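Walk-through notes, break room and kitchenette, Alvarado building, second floor. Thursday, May 18, 2023. I did this one with Yurani Bedoya, who kept me honest on the fridge!

## Counters and sink

- [x] **Outlets by the sink.** Both tripped and reset fine. Happy with these.
- [ ] **Under-sink cabinet.** Drain cleaner is still sitting next to the dish soap. Please move it, folks, I asked in November.

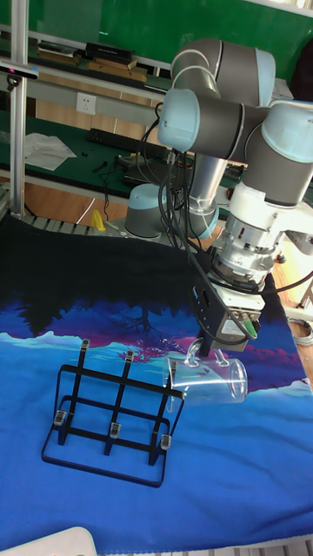
Glassware is my big gripe this time. I pulled 13 mugs and tumblers out of the cupboard and six had chips on the rim (into the bin they went). Clear glass mugs with a loop handle, like the one tipped on its side over the black wire rack, need a look where the handle meets the body too. And check the rack while you're at it: clear plastic caps on the bar ends are what I like to see, and ours has lost a few.

## Tables and walkways

- [x] **Exit path.** 37 inches at the tightest spot, good enough for me.
- [ ] **Table covers.** Printed cloths are fine, but keep the overhang short on the aisle side. Fredy Zapata caught his belt on one.

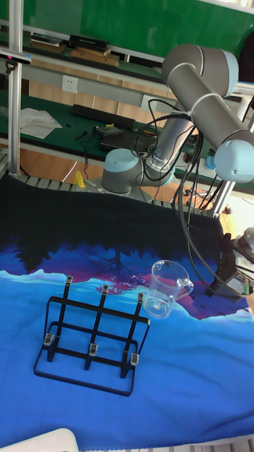
## Fridge and microwave

- [ ] **Fridge seal.** Loose at the bottom corner. Jhair Valderrama is ordering one.
- [x] **Microwave.** Clean! Thank you, whoever you are.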